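Post-Fault Inspection Checklist: Produce Handling Cell, Minberg
Posted in January by Fernanda Mendes
Print this page | E-mail this page

Reason for inspection: uncommanded opening of the left hand during a crate-to-basket transfer, followed by a controller stop. No injury. The unit, a two-armed legged machine running Costik hand firmware, was held out of service until every item below was closed or tagged.

Results are given as PASS, FAIL or OPEN. Comments follow the item they belong to.

1. Fault record
1.1 Controller log saved before power-down. PASS
1.2 Fault code identified. PASS. Code 414, loss of position feedback, left wrist.
1.3 Duration of signal loss. The log shows 125 ms. The hand should hold its last commanded grip through a gap of that length. It went to the open position.
1.4 Earlier occurrences. FAIL. The same code was logged 3 times in the previous month and cleared each time from the pendant with no entry in the shift book.

2. Arms and wiring
2.1 Joint covers and link fasteners, both arms. PASS
2.2 Left wrist clamp seated and square. PASS after adjustment. Clamp had turned slightly toward the hand.
2.3 Left arm external cable, slack at middle joint. FAIL. At full upward reach the connector takes side load. Rerouted and retested, see 5.2.
2.4 Right forearm cable clips. PASS
2.5 Trailing cable on floor kept out of the foot path. OPEN. No marked route exists. The operator moves the cable by hand between cycles, and this should not continue.

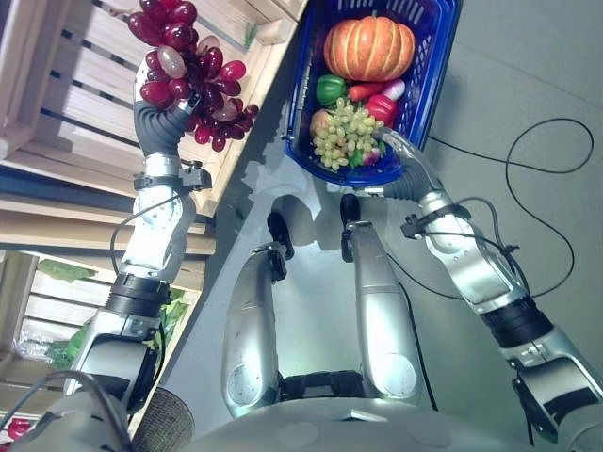 Fernanda Mendes
Automation Safety Inspector, Drotadberg site

3. Load handling
3.1 Grip on irregular soft items. PASS with comment. Grapes remain the worst case on the list. The cluster shifts under its own weight and the fingers close further to follow it, so a lost feedback signal comes at the point of highest correction. Peppers, carrots and radishes gave no trouble.
3.2 Basket held at the edge by the right hand while the left hand loads. PASS. Basket load limit should be posted at the cell. It is in the manual only.
3.3 Drop zone clear of personnel during transfer. FAIL. The work instruction lets the picker's helper reach in to straighten produce while the arms are live. Instruction withdrawn. New text must require a protective stop first.

4. Hands
4.1 Fingertip pads, wear and adhesion. PASS, both hands.
4.2 Hand covering, tears or bunching at the finger roots. PASS. Check again at the next service. Fabric that works its way into a joint will give a false contact reading.
4.3 Thumb hardware tight. PASS
4.4 Clearance between fingers and crate rim on entry. OPEN. The approach path was taught with an older, lower crate. With the present slatted crates the margin is small, and a rim strike would load the same wrist connector named in 2.3.
4.5 Crates free of splinters, raised screws and loose ties. PASS on the day. Add to the start-of-shift check.

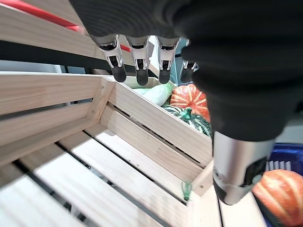
Prata wrote back on the draft that item 4.4 ought to be a FAIL. In Prata's view a path taught on a different crate is an untaught path, and the cell should not be released with it marked OPEN. Prata also asked for the rim height to be measured on every crate type in use before anyone edits the program.

The point is accepted. Item 4.4 is changed to FAIL and the measurement has been added to the corrective actions.

5. Function tests after repair
5.1 Protective stop from pendant and from both fixed buttons. PASS
5.2 Left arm cycled through full reach with rerouted cable, roughly 700 cycles, no load. PASS. Code did not return.
5.3 Feedback signal interrupted on purpose, hand closed on test object. FAIL. Hand opened again. The cable explains the signal loss. It does not explain the opening, which comes from a hand parameter set to "release on fault."
5.4 Repeat of 5.3 with parameter set to "hold on fault." PASS

6. Corrective actions before release
- Lock the fault parameter and record its value on the cell sheet.
- Measure all crate rims and reteach the entry path.
- Mark and guard a cable route on the floor.
- Any fault cleared from the pendant goes in the shift book, with code and time.
- Reissue the work instruction under 3.3.

Status: NOT RELEASED. Reinspect sections 2, 3 and 4 when the actions are complete.

This site uses cookies to remember your settings. Accept | Manage cookies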